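Speaker notes: Keeping time across a rural water network

Slot is 25 minutes plus questions. Slides advance where marked. Skip slide 9 if the session is running behind.

SLIDE 1. Title
Leave it up while people sit down. Ask for the lapel mic to be checked again, the room has a hum.

SLIDE 2. The network
Slanina is a gravity-fed system with two pumped zones. Source works at Terport, main service reservoir above Flistesthorpe. 1012 loggers, mostly pressure, the rest flow. Each logger has its own clock and reports by radio once a day, at 3 a.m.
Point out that the loggers were bought in four batches over a long period and that the batches behave differently.

SLIDE 3. Why the clock matters
A pressure transient travels along an iron main at 1000 meters per second, a little more or less depending on wall thickness and diameter. If two loggers disagree by one second, the computed position of a burst can move by half a kilometer. Pause here. The operations people in the audience will know what half a kilometer of digging costs.

SLIDE 4. Where the error comes from
Crystal drift with temperature. Chambers in open fields get colder than chambers under roads.
Battery voltage near end of life.
Daylight saving handled in firmware on the second batch — this one took a month to find.
Rounding of timestamps to whole seconds in the older export format.

SLIDE 5. Drift plot
Horizontal axis is days since last sync, vertical axis is offset in milliseconds. The upper cluster is the second batch. Do not read out values. The largest offset was 4000 milliseconds, on a logger that had missed its sync for most of a winter.

SLIDE 6. The correction
Bellum is the name of our correction script. It takes pairs of loggers on the same main, looks for pressure events both have recorded, and solves for the offset between them. Pump starts at Terport work well because they are sharp and happen every day.
It needs 100 usable events per pair before we trust the result. Pairs separated by a pressure-reducing valve are excluded.

SLIDE 7. Results
After correction, most pairs agree to within the sampling interval. The dead-end mains north of Flistesthorpe do not improve. There is too little flow there and the events arrive smeared out. Say this plainly, it will be asked anyway.

SLIDE 8. What we changed in the field
Sync moved from weekly to daily. Battery replacement brought forward for the second batch. All exports now in UTC, with the offset stored in a separate column. 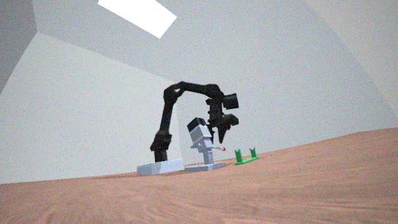 Page last modified: November, 16:40

SLIDE 9. Cost (optional)
Daily sync shortens battery life. The trade is acceptable for loggers on trunk mains and hard to justify on small distribution pipes. Show the table and move on.

SLIDE 10. Open items
Wave speed is assumed constant for each pipe material. Plastic repairs in iron mains break that assumption, and the repair records before digitization are incomplete.
We have not tested the method on a looped network. If someone offers data, take their address after the session.

SLIDE 11. Questions
Likely ones: why not fit GPS (no sky view in a chamber with an iron lid), why not replace the second batch (budget is fixed until the next review period), is the script available (yes, on request, without the network model).
Backup slides 12 to 14 hold the solver equations and the list of excluded pairs.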